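Skurora releases service and alignment procedure for the Flistberg benchtop cell

Document covers mounting, marker registration, wrist camera checks and gripper finger replacement

CHISHOLM, April – Skurora has published a revised service and alignment procedure for the Flistberg benchtop robot cell. It replaces the setup notes supplied with the first units and applies to all Flistberg cells in use at customer sites, including those maintained under contract from the Urgate depot.

The procedure runs to 36 pages and is divided into installation, alignment, scheduled checks and repair. Each task lists the tools needed, the state the cell must be in before work begins, and the reading that must be recorded before the cell is returned to service. A cell can be taken through the full alignment sequence by one technician in 56 minutes.

The alignment section received most of the revision. The earlier notes allowed the arm to be registered against the tray alone. The new sequence starts from a printed sheet of four square markers laid flat on the black tabletop in front of the arm column, and moves to the marked blocks and the tray only after the sheet has been accepted. The tabletop must be wiped and left clear of dust before the sheet is put down.
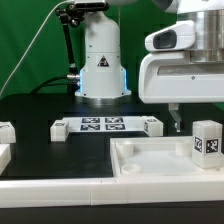
Changes to scheduled checks

The interval for checking the column mounting ring has been shortened. Fasteners are now checked at installation, again after 10 days of operation, and then at each regular service. Technicians are asked to mark each fastener after torquing and to note any mark that has moved at the next visit.

Cable routing is now a separate check. Cables at the rear of the table are to be inspected for rubbing, tight bends and strain at the connector. Where a cable has been rerouted on site, the arm must be jogged slowly through its full range before any program is run. Ties are to be cut and replaced, not reused.

Marker faces are cleaned with a dry lint-free cloth. Solvent lifts the print and leaves a grey haze that lowers the detection score. A block with a scratched or lifted face should be withdrawn and a new one registered in its place. Replacement blocks are not interchangeable in software, so the identity of each new block has to be entered before the cell will accept it.

Wrist camera

The camera check now has 2 stages. In the first, the lens window is inspected and cleaned, and the camera bracket is tested for play by hand with the drives off. In the second, the arm is moved to a set of stored poses and the live view is compared with the reference views held in the controller. Some of these poses point the camera across plain dark surface with hardware only at the margins of the view. They are used to judge exposure and to pick up smears that do not show against a busy background. Focus is judged separately, at the marker sheet, and the result from one stage should not be used to pass the other.

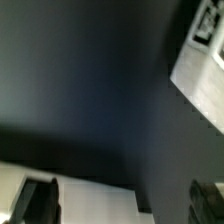 Does the cell need to be realigned after a gripper finger is replaced?

A full realignment is needed only if the finger bracket was also removed. When the finger alone is changed, the short tool check in the repair section is enough, provided the result falls within the limit printed on the service record.

Availability

The procedure is available now to registered Flistberg owners through the Skurora service portal. Printed copies can be ordered from the Chisholm office. Earlier setup notes should be removed from the cell binder and destroyed.

Service records begun under the earlier notes remain valid until the next scheduled visit, when the new record sheet should be started.

Service enquiries: Skurora Technical Support, Chisholm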